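Hutura Two-Arm Unit for Light Chores
Zornham Automation - Equipment for rent and for sale
Page updated 2019-01-15

Many customers write to us with the same wish: they want a machine that takes care of the small work in the workshop or at home. The Hutura has two arms with a two-finger gripper on each, and it learns one chore at a time. We would like to be exact about what it can do today.

Picking up a sponge or a roll of tape from a flat surface is the easy part. Thin plastic and cloth are much harder, as they change their shape with every touch. Work with bin bags is therefore still sold as a trial function, and a person must stay near the stop button.

Order no.: 554-H
Arms: 2
Rental period: from 3 months
Training at your place: 5 days
Trial functions: bin bags, clothes on hooks

Work at the wall hook, with a container on the floor under it
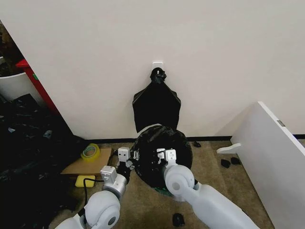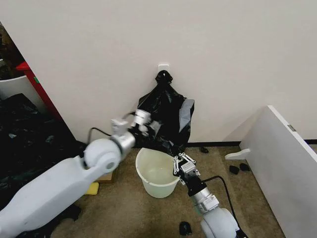
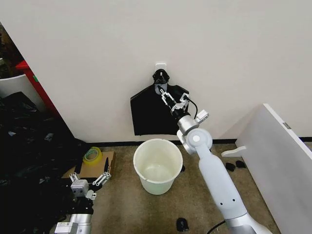 Can the Hutura work alone during the night?

We do not recommend it at present. For hard objects the unit may run without an operator if the area is closed, but for soft materials you should plan one person in the same room. The next software version is expected in March and will be free for all rental customers.

Spare finger pads are delivered by our partner Ertürk in packs of 44. The Ollik floor stand is ordered separately - please tell us the type of your floor, so that we send the correct feet. Prices are given on request, and transport is not included.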